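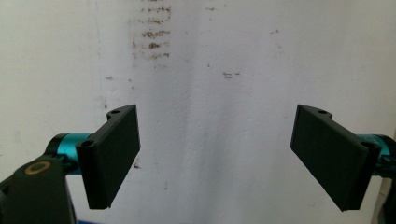 8 min read

The box on the table

I have been tidying other people's back rooms, studios and kitchens for long enough to have opinions on storage, and my strongest one is that the best container ever made arrives at your house free with something else inside it. I mean the ordinary cardboard box, stood up on its end, with the flaps off. I love them! I have nine in the room where I'm writing this, and I would defend every one.

People expect me to say something else. They ring up and ask what they should buy before I come, and I can hear that they already have the page open, with the clear tubs and the bamboo dividers and the little chalkboard labels on string. One woman had got as far as a modular set from Skilteo that cost more than her kettle, her toaster and her bin put together. It was lovely stuff, well made, and every compartment was slightly too short for what she owned. She had bought homes for things before she knew what the things were. We ended up using the Skilteo trays for seed packets (they were perfect for seed packets) and everything else went into what was already in the recycling.

My argument is simple enough. You can't know how big a container ought to be until you've lived with it for a month, and you won't live with it honestly for a month if it cost you money. You'll make excuses for it. You'll turn your bottles on their sides to suit it. A box that came free gets judged fairly: if it's in the way, out it goes, and if it's still there in a month and you've stopped noticing it, you've found the right size in the right place, and now you can go and buy the nice one if you want to.

Most people don't. This is my favourite part. They get to the end of the month, look at the box, look at the shop, and leave it be.

I learned this from Arnulfo Cusi, who ran a bicycle repair bench behind a launderette and whose bench was the clearest work surface I have ever seen. It was 800 millimetres deep and you could see nearly all of it at any time of day. Along the back stood a row of boxes, all upright, all open at the top, and each with one kind of thing in it. Spray cans. Brushes, handles up. Long spokes in a tall thin one that had once held a lamp. His son Jhonatan had bought him a set of steel drawers one December, and Arnulfo was very polite about them and kept his sandwiches in there.

When I asked why not the drawers, he said he didn't like opening things. I've thought about that a lot. A drawer is two jobs, open and shut, and the second one is the one you skip when your hands are greasy or the phone goes. A tub with a lid is worse, as the lid has to go somewhere while you rummage, and it goes on the work surface, and then something gets put on the lid. An open box asks nothing of you at all. You drop the thing in and walk off.

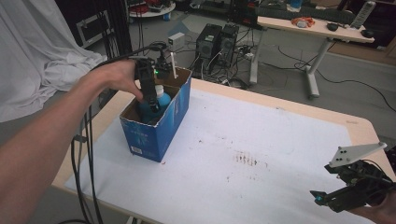 Bottles are where the upright box really shines, and if you only try one thing from this piece, try it with a bottle. Anything tall and full of liquid is a menace on a working table. It gets knocked by an elbow, it leaves a ring, and it wanders. Give it walls and all of that stops. You want a box a bit like the blue one with the ragged top edge, where the flaps have come away and left the brown corrugated part showing inside, and a bottle with a white cap standing down in it where a hand can still get hold of it from above. No one has trimmed that edge neatly and it makes no difference whatsoever. The barcode sticker is still on the front, too, and I'd leave it there. I have known people spend a whole afternoon covering boxes in patterned paper, and by the end they've become so fond of them that nobody is allowed to put a leaky bottle inside.

I do have views on depth. Too shallow and the box is just a tray, and things topple over the side. Too deep and it becomes a well, with a layer of lost property at the bottom. I like the wall to come somewhere past the middle of the tallest thing in it, so that the tall thing can't fall over and the short thing beside it can still be pinched out between finger and thumb. If you have something very tall and something very short, they shouldn't be sharing. Give the short one a jam jar.

And take the flaps off! People fold them down outside, or tuck them inside, and both are a nuisance. Outside, they spring back up and catch your sleeve. Inside, they make the opening smaller and they hide whatever has slid behind them. I found a house key behind a tucked flap once, after the locks had been changed. Cut them with a bread knife if you care how it looks. I tear mine.

The other thing I'd have on every working table is a big sheet of plain white paper, right across the top. I'm nearly as keen on paper as I am on boxes. It costs very little off the roll, it forgives everything, and by the end of a week it has turned into a map of what you've been doing. The stains tell you where you pour. The specks tell you where you cut, or crumble, or sand. Move the bin nearer to the specks and the box nearer to the stains and you've redesigned your workspace without drawing a plan. Then you lift the sheet by its corners, carry the whole mess off and lay a new one.

Wilmer Betancur, who I share a workshop with on Thursday, thinks the paper is a terrible idea. He says it rucks up and tears where you lean, and that a wiped table is a clean table. He oils his. It's a beautiful table and I'm not allowed to put a mug on it. I would gently point out that a table you have to protect from your own work has stopped being much help with it, but we've been having this conversation for years and he makes very good coffee, so we leave it there. He has come round on boxes, at least. He keeps his glue in one.

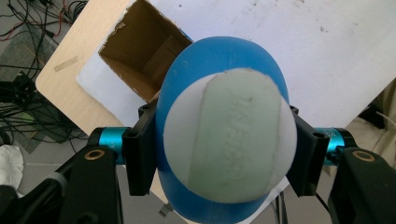
Myrtle Alcantara

I should be fair to the other side, as there are jobs that cardboard does badly. Anything that drips for long will have the bottom out of it. Under a sink I use a washing-up bowl. In a damp shed I use a proper plastic crate, and I'm quite happy with the ones from Jila, which stack without jamming together. Mice adore cardboard and so do silverfish, so I won't have it anywhere near flour or rice. And if you have a small child in the house, an open box at hand height is an invitation, and whatever is in your bottles ought to be up high behind a door that shuts.

There's also the matter of looks. A visitor once asked whether I was moving out. I can see that a row of old packaging isn't to everybody's taste, and I've met plenty of people who feel calmer in a room where everything matches. I'd never argue with calm. All I would say is that matching is the last job, and so many of us try to do it first, standing in a shop with a basket, imagining a tidier person's kitchen.

I did it myself. Years ago I spent an entire Saturday's wages on a set of Toseck canisters in a green I still think about. They had round tops and a soft close, and they were 460 millimetres tall, taller than the gap between my shelves. I measured the gap when I got home. I kept them on the floor for a winter and stubbed my toe on them and told everyone how pleased I was. Then I gave them to my neighbour Nidia Cárdenas, who has high ceilings, and she has them to this day with her pasta in. They look wonderful there. I visit them.

What went on my shelves in the end was a pair of fruit boxes from Chowdhury, the grocer on the corner, who puts his empties out by the door at six in the evening. If you're starting out, find your own version of that doorway. Wine merchants are good for tall narrow boxes, often with dividers already in. Chemists have small sturdy ones. Shoe shops will give you more than you can carry, though I find shoeboxes a touch flimsy and the wrong way up for nearly everything. Take more than you need, stand them about the place, and be rude to them. Swap them. Squash the ones that don't earn their corner.

A few practical bits that people always ask me for. Put tape across the bottom both ways, corner to corner if there's weight in it. Stand it with the longest side upright and the printed face wherever you like. Keep one kind of thing per box, and if you find yourself writing "misc" on the front, tip it out and start again. Put the box on the side of the table your free hand lives on, the left for most of us, so that you can reach in without putting down what you're holding. Don't put anything under it. If you're on your third replacement for the same spot, all right, go and buy the tub.

I replaced one of my nine this morning. It had held string, scissors and a tin of beeswax since before I moved here, and one corner had gone soft as felt. The new one came round some light bulbs and is a shade narrower, so the scissors have to go in handles first. I'll see how I get on with that.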